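# Dating an unsigned copy of a chronicle: colophon missing, two watermarks

**Sleiman**

I am cataloging a small private collection and have a problem with one volume. It is a paper copy of a town chronicle covering a siege and the forty or so years after it. The last gathering is gone, so there is no colophon. The text breaks off in the middle of an entry on grain prices.

The paper shows 2 watermarks. One is an anchor in a circle, found in the first part of the book. The other is a crown, found from the ninth gathering on. The handwriting looks the same throughout. An older inventory says the copy was made within the lifetime of the chronicler, but gives no grounds for that.

Can I date the copy from the watermarks alone, and which of the two should I go by? The owner wants a date range on the record and does not want the binding touched.

**Mullano**

Go by the later one. A book can't be finished before its newest paper was made, so the crown sets your earliest possible date for the second part. The anchor only tells you that the scribe, or the shop, had older stock on hand.

Both marks are very common types. "Anchor in a circle" covers a large number of separate molds over a long period, and a match by type is close to worthless. You need a match to the same mold, or its twin, which means measuring:

- height and width of the mark in millimeters
- distance between the chain lines on each side of it
- where the mark sits relative to those lines
- number of laid lines in 20 mm

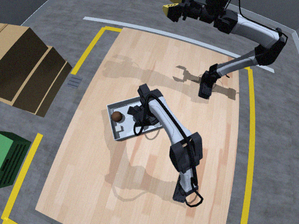 Take the measurements from at least four leaves per mark. Molds were used in pairs, so expect two slightly different versions of each. Wire also shifted as a mold wore down, and a bent fluke on the anchor can be more useful than the overall shape.

If you get a true match with a dated document, allow several years either side. Paper for letters was used up quickly. Paper for books could sit longer, and large formats longer still. I would not write a range narrower than ten years on the record without other evidence.

The inventory statement should be quoted in the notes field and kept out of the date field.

**Zetholm**

the crown is later than the anchor so just use the crown. I had a book like this and the dealer dated it from the cover

**Dundidley**

The cover is a poor guide. Bindings were replaced all the time, and one from a later century tells you nothing about the text block.

Adding to what Mullano wrote: check the text as well as the paper. Look for any ruler called "the late" or given a title he only received later. A chronicle copied after the fact often picks up small updates of this kind, and each one gives you another earliest date. Marginal notes in a second hand work the other way - if one of them is dated and clearly written after the main text, you have a latest date.

Also collate the gatherings before you trust the change of paper at the ninth. A clean switch may mean two campaigns of work, or that the second part was supplied from another copy. The same hand does not rule out a gap. Compare the ruling pattern, the ink and the number of lines per page on both sides of the break. All of this can be done without touching the binding, provided the book opens far enough to see the sewing.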